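Seltuven Station

Seltuven Station is a ground station and spaceflight research center on the Unness plateau. It opened in 2000 as a single dish and a rented trailer, and it has grown into one of the liveliest small tracking sites anywhere, handling signals from weather satellites, student-built spacecraft and the occasional deep-space probe. The station is run by the Mahlangu Institute, which also owns the land it stands on.

History

The site was picked by radio engineer Riaan Buthelezi, who spent a whole winter driving the plateau with a receiver on the passenger seat, looking for quiet air. He found it in a shallow bowl of hills that blocks nearly all the radio noise from the coast. The first dish was bought secondhand and painted by the staff. It picked up its first satellite at 3 in the morning, and the pen-and-paper log of that pass still hangs in the front hall – a wonderful thing to see if you visit.

A second, much larger dish followed, along with a proper control building. Naledi Makhubela became director soon after and opened the station to outside teams, a change that brought in dozens of new missions.

Research

Tracking is still the daily work, but the research wing has become famous in its own right. Its best-known project is Tamik, a small satellite built to measure the thin upper edge of the atmosphere. Tamik flies at a height of 606 kilometers and has sent back a superb set of readings on how the air swells during solar storms. Other groups at the station study antenna design and orbit prediction.

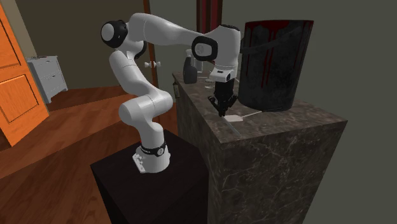
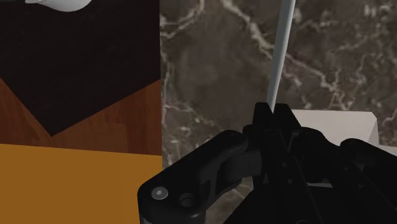 Computer renderings of robotic hardware: a white arm on a black pedestal (first) and a black gripper at close range (second).

The orbit prediction group deserves special mention. Its forecasts are shared freely, and amateur observers use them to catch faint satellites crossing the evening sky.

Visiting

The station holds an open night every November, when the air over Unness is at its clearest. Visitors can listen to a live pass in the control room and walk right up to the original dish, which still works beautifully. Places are limited to 400 and go quickly. The access road is gravel for its last stretch, and phones must be switched off at the gate.

See also: Tamik (satellite); Mahlangu Institute; Unness plateau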